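# About Drallomitz

Drallomitz tests robot hands, arms, cameras and controllers for companies that have to choose between them. We do not make or sell any of them. Customers send us the parts, we run them through the same set of tasks, and they get the results in a written report.

The company was started by Anas Bataineh, who had spent seven years fitting grippers to packing machines. Our workshop is in Poltthorpe, in a brick building put up in 1957. The ground floor has the benches and the arm test stands. Whole robots are tested in furnished rooms, where the shelves are ordinary shelves and the floor is an ordinary floor.

## What we test

Most of our work now is on hands with jointed fingers. A hand can do well on a bench and still have trouble with a piece of fruit at the back of a cubby. Our shelf task uses a white open shelving unit, a red plastic basket and a few pieces of fruit. Each hand is scored on reach, grip and how it holds the basket. We repeat the task 600 times for a full report, and we change the fruit and the shelf as we go.

Camera comparisons use the same task. We record from the robot's head and from a fixed position in the room, then check what each view misses. The head view is good for fruit on the shelf. The room view is better for posture and for where the cables hang.

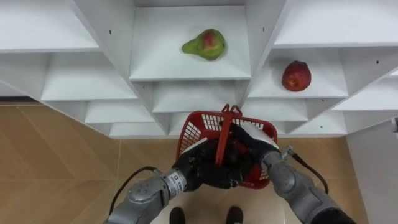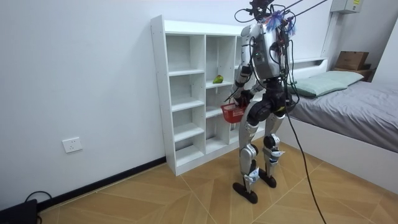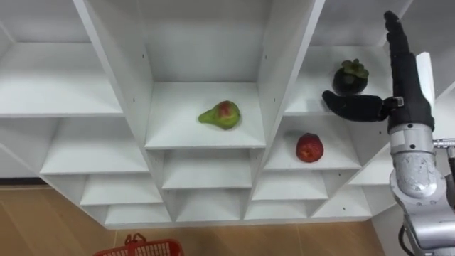

*The shelf task, from the robot's head (first and third pictures) and from the room camera (second).*

## Who we work with

Fastico has sent us controllers since our first year. Thongdee, a maker of small arms and wrist joints, joined in February and has two models on the stands now. We also take single jobs from schools and from people building one robot on their own.

Our log holds 3563 finished runs, failed ones included. Customers can ask for the full record of any run made with their own parts.

## Visiting

Visits are by appointment. Bring the mounting plate and the cable if you are bringing a hand.

Page last changed 6 June 2021.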